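Restitz Institute Opens Teaching Room for Hand-Guided Robot Training

News | Ilereck Campus | September

The Restitz Institute for Applied Automation has opened a teaching room at its Ilereck campus in which people without programming experience can show a robot how to carry out everyday handling tasks. The room forms part of the Naseri project, a joint undertaking with the equipment maker Kaltholm, and will be in regular use through the coming academic year.

Work in the new room centers on two methods. In the first, a person holds a gripper tool in one hand and performs the task directly at a table. A camera on the tool records what the gripper meets as it moves, and the recordings are later used to train a robot arm fitted with jaws of the same shape. In the second, the person sits at a control desk in the next room and steers the arm from a distance, watching the table on a screen. Both methods produce demonstrations that can be stored, sorted and compared.

"People are very good at small tasks that are hard to put into words," said Birgit Mühlbauer, head of the Naseri project. "Most of us could not explain how we reach into a jar. We can show it, and the new room lets us collect that showing in an orderly way."

The project was approved last year following a trial period in a shared laboratory. During the trial, 18 employees from the institute's workshops, library and administrative offices recorded more than 300 demonstrations with the hand-held tool. Their results led the project team to settle on the hand-held method as the first step for every new task. Remote control is brought in once a task has been recorded by hand and the arm has made its first attempts at it.

According to the project team, the two methods call for different habits. With the hand-held tool, participants tend to work at the speed they would use at home or in a workshop, and their movements must be slowed slightly so that the arm can follow them. At the control desk the opposite is true. Participants move with great care, pause often and sometimes take several tries to line up the jaws with an object. Recordings from the desk are therefore longer, but they show exactly what the arm itself is able to reach.

The task list for the first term has been kept short on purpose. It covers placing small soft items in containers and taking them out again, moving light parts from one tray to another, folding cloth once along its length, and closing boxes with a loose lid. Each task is recorded by several people, at different times of day and with the objects set down in different places. The team does not correct a demonstration while it is under way. Attempts that fail are marked as such and kept.

Kaltholm is supplying the control desk and the arm, together with the training of institute staff in their safe use. Restitz is responsible for the hand-held tools, the recordings and the selection of tasks. The molded parts of the tools are produced in the institute's own workshop, and the gripping surfaces are padded with foam - a choice made during the trial, when bare plastic fingers were found to slip on glass and coated paper. The pads are checked at the end of each session and replaced according to a schedule kept by the workshop.

"A worn pad changes the way an object sits in the jaws," Ms. Mühlbauer said. "We note the condition of the tool with every set of recordings. Anyone who uses the data later should be able to see what the tool was like at the time."

Sessions in the teaching room last 39 minutes, including a short introduction, and are held in the morning and early afternoon. Up to eight participants may be registered for one day. Each participant first practices with the tool at a clear space on the table, opening and closing the jaws until the grip feels familiar, and then records a single task as often as time allows. A member of the project team is present throughout. Participants who wish to continue at the control desk may do so in a second session, which must be booked separately.

Only the work surface and the tool are recorded. No sound is kept, and participants are asked to remove rings and watches before they begin. Recordings are stored on the institute's servers in Ilereck under a session number and are not linked to the names of those who made them. Participants may ask for their recordings to be deleted at any time during the term, provided they have kept the slip bearing their session number.

The room will also be used for teaching. Students in the second year of the automation course will spend part of their practical term there, preparing tables, labeling recordings and comparing the movements of the arm with those of the people who taught it. Their reports will count toward the laboratory portion of the course. Places have been set aside for trainees from Kaltholm, who will join the same groups.

A first review is planned for the end of the winter term. It will look at how many demonstrations of each task are needed before the arm can repeat it without help, and whether recordings made by hand can be mixed freely with those made by remote control. The project team has stated that it will publish the results for all tasks on the list, including those that the arm does not learn. Decisions on longer tasks, such as sorting a full drawer or packing a parcel, will be taken after the review.

Staff and students who took part in the trial may register again and will be given tasks they have not recorded before. Left-handed participants are particularly encouraged to apply, as their demonstrations are still few in number.

The hand-held gripper with its jaws open at the white worktable, with a glass jar close by. 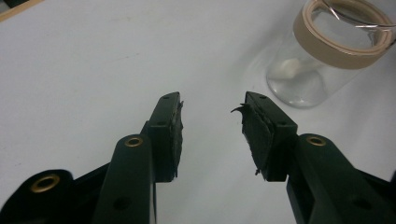

Registration and Contact

Registration for the autumn sessions is open to all members of the institute and to residents of Ilereck aged 16 and over. Forms are available at the campus reception desk and from the Naseri project office. Questions about group visits should be addressed to Birgit Mühlbauer in writing.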